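From: Roswitha Camenzind
To: stiltdale-makers list
Date: March 9, 2018
Subject: Re: [stiltdale-makers] table fees, accessories people, June market

Quick one, typing between two other things so forgive the mess.

On Tuesday Nidine wrote:
> Hi all, first time doing the June market and I have questions. Is the
> table fee the same for a half table? I only do bow ties and a few
> pocket squares so I don't need a whole one. Also how do people show
> small fabric things without it looking like a rummage sale? Last fall
> I laid everything flat at the school fair and people walked right by.
> And does anyone take cards or is it all cash? Sorry if this was all
> covered before, the archive search doesn't work for me.
> Nidine

Archive search doesn't work for anyone, don't worry.

Fees first. Full table 74, same as last year. Half table is NOT half of that, they add 10 for the split, so do the math before you commit. You also get whoever they put you next to. Could be lovely, could be the fudge people with the sample line that blocks your end. If you know someone you'd like to share with, put both names on the SAME form. Two forms and they will seat you at opposite ends of the hall, happened to me.

Form goes in by the end of the month. Paper or email, both fine. If you mail it, write Stiltdale Hall on the envelope and not just Stiltdale, there's a mixup with the town office every year.

Display. Go up, not flat. People walking by look at chest height, and a bow tie lying down reads as a dark blob from six feet. Clip them to something, hang them, anything. Wire spinners are good and they weigh nothing. I like two tiers, small stuff on the lower arms and the ones you really want to sell up top. Don't fill every arm either, it tangles and then people are scared to touch.
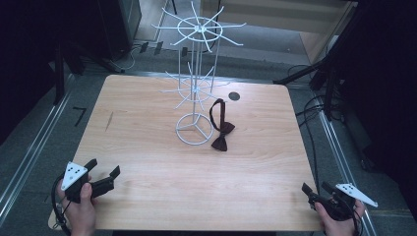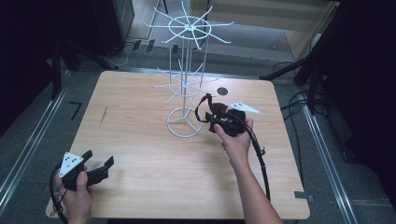

White wire rack, two tiers

Couple more things on ties. Group by color, not by price. Dark ones (navy, burgundy, black) get lost against each other so put somthing pale in between. Have one already tied and one open, side by side, half your customers will ask if it's a clip on. Little card that says SELF TIE or PRE TIED saves your voice. And a mirror!! A cheap hand mirror sold more ties for my cousin than any sign she ever made.

Price everything. Every single piece. People won't ask, they just put it down and go look at candles.

Cards - yes, more and more. I'd guess some 20 sales of mine last June were card and I would have lost most of them. The reader needs signal though and the back left corner of the hall has none, so if you're going to rely on it ask for the front or the window side when you send the form. Bring a float anyway, lots of ones and fives. The snack counter will not make change for you and they get snippy.

Tablecloths. Bring your own, down to the floor on the customer side, boxes live underneath. Hall tables are long and a bit wobbly, I fold up cardboard for the legs. I got my cloth from Hämmerli when they were closing out the upholstery stuff, don't know if there's any left. Iron it at home. There's one outlet per four tables and you won't win it.

Lighting same issue. Battery clip lights. The Kandex ones I have are OK, eat batteries by mid afternoon, so pack spares.

Unloading is 7:30 to 9 at the side door. After 9 you carry from the street. Last year the count at the door was over 900 people and most came before lunch, so be set up when it opens, don't be the person still unwrapping tissue paper.

Still open, maybe somebody here knows:
- is the parking lot behind the church ours again this year or not
- can we tape to the walls (last I heard no, but somebody did and nothing happend)
- who has the folding hand truck, it was in my garage and now it isn't

Nidine, if you want to split a table with me I have wool hats and they don't take much room in summer for obvious reasons. Email me off list, before the weekend if you can, I want to get my form in.

Roswitha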